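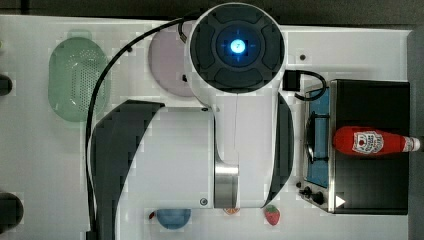
The Rovon arm over the sorting table at Trokden's Lultham depot, with play kitchen pieces on the table.

FOR IMMEDIATE RELEASE
July 5, 2021

Toy hire firm Trokden puts robot arm on the sorting table, no jobs lost

LULTHAM. Trokden, which hires out play kitchens and play food to nurseries and playgroups, has brought in its first robot arm. It went live in June. It picks up returned pieces from the table and puts them where they belong, ready for checking and packing.

The arm runs on Rovon, the picking system from Gisler. Gisler fitted it, Gisler looks after it, and Trokden staff run it day to day after two days of training on site.

Returns are the slow bit of toy hire. A box goes out neat and comes back in any old order. Plates under fruit, colander full of somebody else's spoons. Until June every piece was lifted out and sorted by hand, standing up, most of the shift. Sore backs, sore wrists. Staff had been asking for a change for a good while and management agrees they were right to.

The first weeks were slow. Hard plastic was fine early on. Soft and hand-made pieces were another matter, as they squash and lean and no two stand quite the same. Staff spent a lot of June showing the arm how to come in on them from both sides and how much to squeeze. 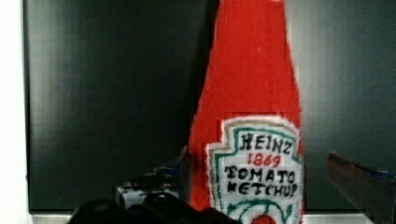 That teaching work is now a proper part of the job. Sorters who want it can train as a table lead, a new role at a higher hourly rate. Table leads set up the work, show the arm new pieces when the stock changes, stop it when it gets in a muddle and decide what it is allowed to try next. Two people have taken the role so far and more places will open in the autumn.

Nobody has been let go and nobody will be because of the arm. Trokden has put that in writing to all staff, about 50 of them across the depot. Hours stay as they were. Sorters who would rather not work next to the arm can stay on hand sorting or move over to mending, where there is a backlog anyway.

Mending is where most of the freed-up time is going. Loose stitching, cracked handles, worn labels. A lot of it used to be binned and replaced becuase there was no one spare to fix it. Trokden's catalogue has 161 different pieces and the aim is to have a repair routine for every one.

Not everything is for the arm. Cleaning stays by hand. So does the final check before a box goes out. Staff were firm on that one, customers too. The arm also stops when someone steps up to the table, which slows things down on a busy morning, and that will stay as it is.

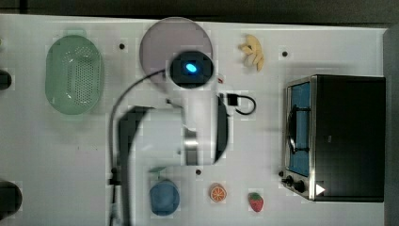 Some things still need work. Flat pieces are harder to get hold of than tall ones. Cable routing round the table is being looked at again with Gisler following comments from the late shift, who do most of the sweeping up. Table height too, it suits the arm better than it suits the people.

Trokden will review the whole set-up with staff at the end of the summer, before any desicion on a second arm. Results of the review will go up in the canteen first and on the website after.

Nurseries and playgroups will see no change to prices or delivery days. Return boxes can still be packed however you like.

ENDS

Notes to editors

Trokden hires out play kitchens, play food and role play sets. Depot and office in Lultham.

Rovon is supplied and maintained by Gisler. Technical questions to Gisler please, we can pass them on.

Depot visits by arrangement, mornings best. Flat closed shoes. Contact the Trokden press desk, Lultham.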